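How I Finally Got the Shoe Pile Under Control (Slides and Sandals Edition)

Posted Tuesday, December 4, 2018 in Entryway, Laundry Room, Small Messes

If you have been reading for a while you know about the shoes by our back door. I have complained about them plenty! Boots I can handle, boots stand up by themselves and everybody knows where they go. The slides are what get me. They get kicked off wherever somebody happens to be standing, they end up under the bench and behind the dog food, and one of them is always missing when the trash has to go out.

My neighbor Malathi Venkataraman uses one big plastic bin for all of hers, no cubbies, no labels, and her back hall looks better than mine ever has. So I copied her. It took me one Saturday morning plus the drying time, and this is how I did it.

What you'll need

A big plastic bin with a decent rim you can grab
A table or counter you don't mind getting a little gritty
Dish soap and a bucket of warm water
An old toothbrush
A couple of rags
Baking soda (optional, but I like it)

Step 1: Round everybody up

Go through the whole house. I mean it, check the garage and the bathroom and under the beds. Last July I did a half-hearted version of this where I only cleaned up what was by the door, and I was still finding strays in the fall. Dump them all on the floor in one spot for now and don't try to sort while you walk around.

Step 2: Bang off the dirt outside

Take them out on the steps and clap the soles together, bottom to bottom. The chunky kind with grooves down the sides hold a shocking amount of sand. If there is mud dried in there, leave it until the wash, because picking at it with a fingernail takes forever and you'll only get half.

Step 3: Wash and scrub

Squirt of dish soap in the bucket, slides in, and let them sit while you have your coffee. Then go around each sole with the toothbrush. I do the ridges first and the footbed last, then a quick pass on the inside of the strap where your foot rubs. If yours are leather or suede, skip the bucket completely and only wipe them with a damp rag.

For smelly ones, make a paste out of baking soda and a little water, smear it on the footbed, wait a bit, and rinse. Elin Parri left a comment on my boot post swearing by white vinegar for this. I tried it and it does work, but my laundry room smelled like pickles until supper.

Step 4: Dry them all the way

Shake off the water and stand them up against a wall, toes down. Keep them out of the hot sun and away from the dryer vent! I warped a pair of foam ones that way and they never sat flat again. Overnight is plenty in our house. Put them away damp and you'll be doing the whole smelly business over again in a week.

Step 5: Match them up on the table

Now the fun part. Put the bin at the back of the table and lay the slides out in front of it where you can see them. I go by color first, so the greens and the blacks get sorted out from each other, and then I check left and right and look at the size on the bottom. Don't skip the size check if two people in your house like the same style. Ask me how I know.
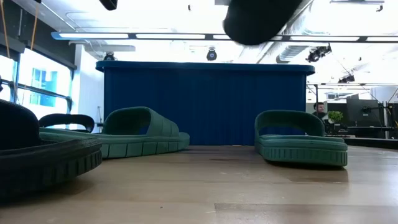

Step 6: Load the bin

Wipe out the bin first, especially the corners. Then put each pair in sole to sole, with the toes pointing the same way. Biggest ones on the bottom, and the ones that get worn every day on top. I tried clipping pairs together with clothespins and gave up, the clips just ended up on the floor with the dog.

If you run out of room, don't squash them. Straps that get flattened stay flattened. Pull out whatever is out of season and find it a shelf somewhere.

Step 7: Park it where the shoes come off

Mine is just inside the back door, a little to the left, exactly where the pile used to be. I had it in the closet for two days first and no one opened the closet. No lid, either. My family will drop a shoe into something, but they are not going to lift a lid to do it.

Every couple of weeks I tip the bin out, shake the grit into the yard, and put the pairs back. Next up is the mitten basket, so if you have a good trick for keeping mittens together, leave it in the comments.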